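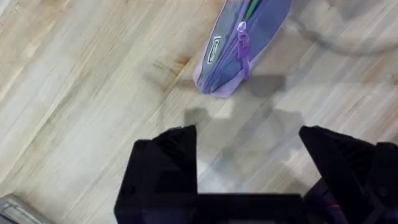 2024-10-30

Walked to Flerkstead and back today by the old railway path. I had meant to do it in May and kept putting it off, first with my knee and then with the wet summer. It is 7 miles each way if you don't stop at the reservoir, and I did stop, so a bit more.

Left the house just after eight. Mild for the end of October, low cloud, no wind. The first stretch behind the allotments has been resurfaced with something fine and grey that sticks to the soles. After the second bridge it goes back to cinders and puddles. The hawthorn hedge on the left has been cut very hard, with the machine, and looks it. There were plenty of fieldfares on the other side, going over in loose groups towards the beet fields.

I have been using the Ferri boots again. I gave up on them last winter and bought a cheaper pair, which let water in at the toe by Easter. The old ones are stiff for the first mile and then fine. I put new laces in last night and they are too long, so I had to tie them double and they still caught on the brambles.
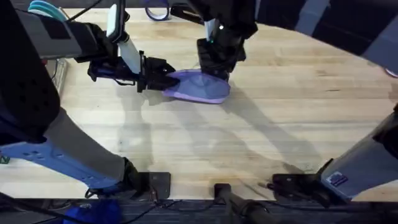 By the reservoir I sat on the wall and had the first half of my sandwich, cheese and pickle. The water is higher than I have seen it since spring. Two men were fishing from the far bank under green umbrellas, although it wasn't raining. A heron stood on the overflow for as long as I was there. I wrote down the birds in the small notebook: mallard, tufted duck, coot, one great crested grebe in winter plumage, a lot of gulls I couldn't sort out.

The section after that is the dull one. It runs in a cutting for more than a mile and you see only the banks. There are old mile plates, mostly gone, and a platelayers' hut with no roof. Somebody has put a bench in beside it, facing the bank.

Reached Flerkstead at half past eleven. Went up to the church first, as I wanted to see the board with the bell-ringing records before the light got any poorer in there. The longest peal is down as 2,607 changes, which I don't think can be a full peal, so I may have misunderstood what the board is for. I'll look it up. The porch roof has been mended — proper lead, by the look of it — and the notice asking for money has come down.
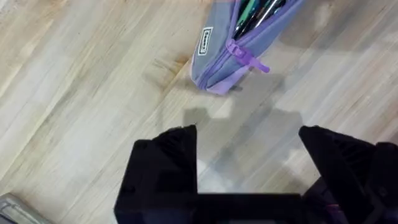

Afternoon

Had tea and a toasted teacake at Budetti. It has changed hands but kept the name, and the prices have only gone up a little. The window table was free. I looked at the map and thought about coming back over the hill by Keltanholm, but that adds 200 metres of climbing and I didn't trust the knee with it. Came back the way I went. I don't much mind walking a path twice in one day. I missed a whole orchard on the way out, behind the cutting, with apples still on two of the trees.

It started to drizzle by the reservoir and I put my waterproof on. The fishermen had gone. I saw a stoat cross the path near the second bridge, quick, with its tail straight out. That was the best thing of the day. Home at ten to four, feet sore but the knee all right.
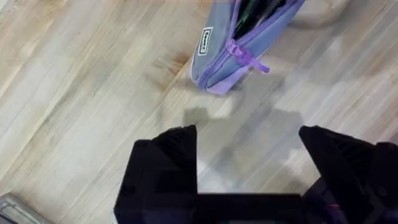
Evening

Boots stuffed with newspaper and left by the back door. Soup, the end of the loaf, a bath. I cut the laces down and melted the ends with a match. The bus timetable says the 18 runs back from Keltanholm at twenty past two and again at five, so next time I could walk there over the hill and ride home. I would need to leave by half past seven to be sure of the earlier one. Must ask at the library whether they have anything on the line, and when the station closed.

Bed early.

3 comments · 11 shares

© All entries remain with the author. Contact by the form only. Back to top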